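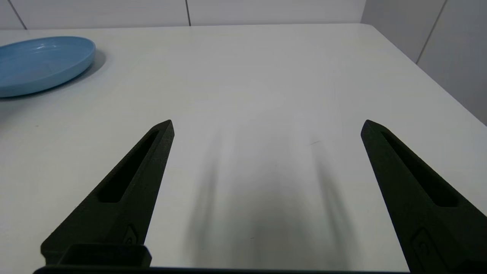 Slide 6. Wrist camera view, slotted fingers open, plate at left.

Leave this one up while people find the slots in the fingers. One long slot in each, running toward the tip.

Say what was compared. Two finger sets on the same arm, the Sawatzky pair and our own, which we call Udari. Same controller, same wrist camera, same table. Only the fingers changed between runs. The ones on screen are the Udari.

Point out the tips. They taper, so at this opening the camera still gets a clear look at the table between them. With the Sawatzky set the pads are wide and block most of that view. The operators at Jitis brought this up before we did.

Mention the shadows. Soft light, but they still fall right where the camera is looking. Clutum's plate detector took them for an edge 4 times in the first 100 runs. We raised the threshold and went on.

Numbers, read slowly: 274 runs in all, split evenly between the sets. Full table is on the next slide, don't go through it here.

Plates were the hard item. The rim is thin and the fingers have to come in at an angle. Go back to the picture if anyone asks how much room there is on that side.

If asked about wear: not measured. We swapped the Udari fingers once, in June, and kept the old pair.

Click to the table. Take questions on the camera mount after that, 2 minutes at most.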